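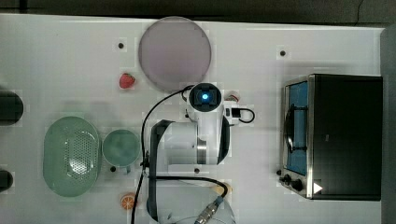

Tuning the grasp planner on a cluttered table

Quick write-up before I forget what I did. Assumes Helero is installed, arm is homed and you can jog it from the console. If not, do the Minham setup page first, then come back.

1. Start the perception node by itself

Don't launch the whole stack. Just the detector, and watch the object list for a minute. Every item should keep the same ID while nothing moves. If IDs flip, raise the match window in the tracker config. Mine is at 21 frames, default was too short.

Plates, bowls, a colander - big shallow round stuff gets merged with the table plane if the plane threshold is too loose. Tighten it until the rims come back. Small things like a strawberry go missing the other way, as noise. Set the minimum cluster size to 1000 points, and if the small stuff still drops out go lower.

2. Set the keep-out boxes

Anything tall or boxy gets a keep-out box. Toaster oven definitely. Draw it in Pelar, save, reload the scene. You have to reload, it does not pick up the file by itself (lost most of a Monday to this).

Leave extra margin on the door side. The planner likes to cut the corner on the way in.

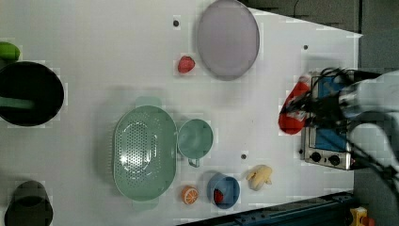 3. Attach the held object

Step everyone skips. Once the gripper closes, call attach so the planner knows the hand just got bigger. Otherwise it plans for an empty gripper and whatever you're holding gets dragged thru the neighbors. For soft or odd shaped things use the padded box, not the mesh.

Then check the cable limit on the wrist joint. Tia Bellamy wrote a small script for this, it's in the Bloxham repo under tools. Run it after any change to the joint limits.

4. Planner timeout

Set to 2000 ms. Shorter and it gives up near the oven, longer and you just sit there. If it fails anyway look at the log before you touch anything:

"start state in collision" - keep-out box too big, or you forgot to detach
"no IK" - approach angle, go to step 5
"timeout" - run it again once, then loosen the path tolerance

5. Approach angle

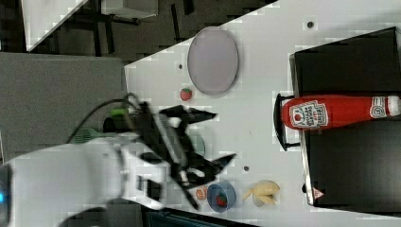 Straight down is fine for most items. For ones sitting close together tilt the approach so the fingers come in along the gap. Open width should be the object plus a bit, full open will bump whatever is next door. I do 19 degrees of tilt and that coverd nearly everything.

Stop at the pre-grasp pose and look at both fingertips in the viewer before you let it close. Real arm and model should agree. If they're off, redo hand-eye calibration, don't fudge the offset. Poul Laxdal has the calibration steps on his page.

6. Save it

Export the config with the scene name in it. Commit both files, config and keep-out. Only commiting one is how we got the mess in March.

Still to do: the retry logic. Will add a section when it works.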